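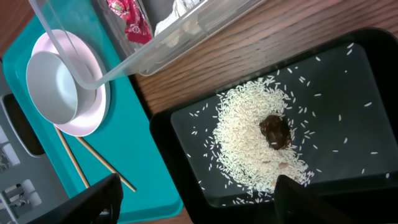

The lunch room at Wikham will keep its new clearing table after the summer, the kitchen team said in June. The table was put in as a trial in spring, when the old counter beside the door became too narrow for the number of guests. Wikham now serves some 4,000 lunches in a month, and most of the trays come back in the same 40 minutes.

Under the old system, guests left everything on one trolley, and the kitchen sorted it at the back. Now the sorting is done in the lunch room, before the dishes go to the washing machine. Leftover food goes in one place, wrappers and paper in another, and the dishes go into a rack.
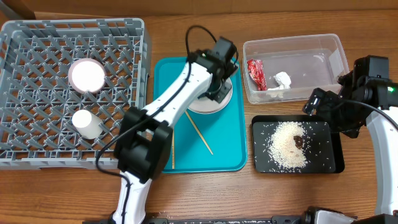
Rice has been the most difficult part of the work. It sticks to bowls, it falls between the bars of the racks, and it blocks the filter of the machine when too much of it comes through. For this reason a separate tray for leftovers was added to the table. The black tray stands on the same wooden top as the gray dish rack and the teal lunch tray, so the food does not have to be carried across the room. The filter is now cleaned once a day, at 3 p.m., and before the trial it was cleaned after each serving. 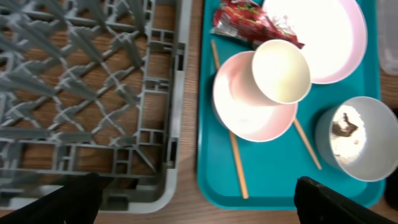 Bellis wrote on the notice page of the lunch room that the new order is good, but that the signs are too small and that many guests still put their chopsticks together with the paper. The kitchen has answered that larger signs will be ready before the autumn menu starts.

The racks come from the supplier Jallik. Wikham bought eight of them for the trial and will order more if the number of guests continues to grow. Cups and bowls should be placed with the opening down, and plates should stand between the pegs.
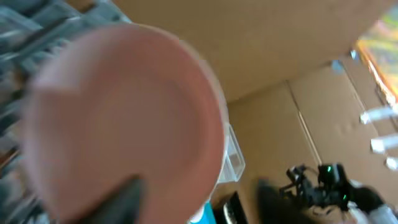

A guest who left a comment on the same page asked if the clearing table could also be opened in the evening, when the Plalero language course uses the room and has its own supper. According to the kitchen, this is possible from September, but the course must empty the leftover tray itself and leave the racks beside the machine before 9 p.m.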